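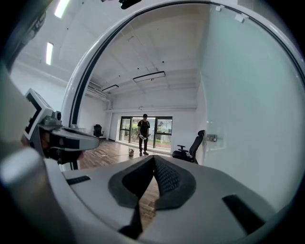 1/ 작업실 조명 이야기 타래. 관심 있는 분은 없겠지만 전기 요금을 내는 사람은 나니까 내가 쓴다.

2/ 흰 벽에 흰 천장, 노출된 보. 계약할 때 중개인이 "빛이 참 좋죠"라고 했다. 그날은 낮 두 시였고 나는 그 말을 믿었다. 2월 오후 다섯 시에 다시 와 보니 빛은 퇴근하고 없었다.

3/ 그래서 달린 것이 천장의 긴 형광등. 전에 쓰던 사람이 남기고 간 것이다. 밝기는 합격이다. 다만 그 아래 서면 누구나 사흘쯤 못 잔 얼굴이 된다. 나는 원래 그런 얼굴이라 손해가 적다.

4/ 가운데 쪽에 매달린 네모난 펜던트는 내가 골랐다. Skadby라는 이름의 제품인데 설명서에 "북쪽 나라의 오후를 닮은 빛"이라고 적혀 있었다. 북쪽 나라의 오후는 세 시면 끝난다는 걸 그때 생각했어야 했다.

5/ 큰 쪽이 방 한가운데 바로 위, 작은 쪽은 더 안쪽 왼편. 둘을 나란히 달 계획이었다. 보가 있는 천장에서 계획이란 보가 허락하는 만큼만 계획이다.

6/ 설치는 Jannik Janssen이 도와줬다. 사다리 위에서 "조금만 왼쪽?" 하고 묻길래 그렇다고 했다. 그의 왼쪽과 나의 왼쪽이 다르다는 사실을 드릴 소리가 멎은 뒤에 알았다. 우리는 마주 보고 있었다.

7/ 천장에 드문드문 보이는 작고 어두운 점들을 두고 손님마다 해석이 다르다. 화재감지기냐, 스피커냐, 별자리냐. Fengying Yan은 디자인이냐고 물었다. 그렇다고 했다. 앞으로도 그렇다고 할 생각이다.

8/ 견적 얘기도 해야겠다. Gunier에서는 펜던트 줄 길이만 조정하는 데 출장비 포함 375유로를 불렀다. Flistmont은 600유로. 대신 "공간 상담"이 들어 있다고 했다. 상담 내용을 물으니 공간을 보고 상담을 한다고 했다.

9/ 줄 길이는 그대로 두기로 했다. 공간과의 상담은 내가 혼자 밤에 한다. 주로 내가 말하는 편이다.

10/ 바닥은 나무다. 형광등만 켜면 병원 복도, 펜던트만 켜면 고급 식당 같은데 메뉴가 안 보인다. 둘 다 켜면 고급 병원이 된다. 요즘은 둘 다 켜고 산다.

11/ 스위치 문제. 입구 스위치를 올리면 안쪽 등이 켜지고, 안쪽 스위치를 올리면 입구 등이 켜진다. 고치면 된다고들 하는데 이제 손이 외워 버렸다. 고치면 그날부터 또 27일은 헤맬 것이다.

12/ 형광등을 다른 걸로 바꾸라는 답글이 벌써 왔다. 바꿀 거다. Bhardwaj 카탈로그에 표시도 해 뒀다. 표시해 둔 지는 좀 됐고, 그사이 카탈로그가 한 번 개정됐다.

13/ 색온도 추천도 받는다. 단, "따뜻한 느낌"이라고만 쓰시면 저도 따뜻한 느낌으로만 답하겠습니다.

14/ 추가. 펜던트 먼지는 어떻게 닦느냐는 질문이 있었다. 마른 천으로, 사다리에 올라가서, 불을 끄고. 불을 끄면 먼지가 안 보이고, 안 보이면 없는 것 같아서 보통 거기서 내려온다.

15/ Jannik이 이 타래를 보고 자기 왼쪽이 맞았다고 연락해 왔다. 사다리는 아직 그 집에 있다. 다음 주에 가지러 간다.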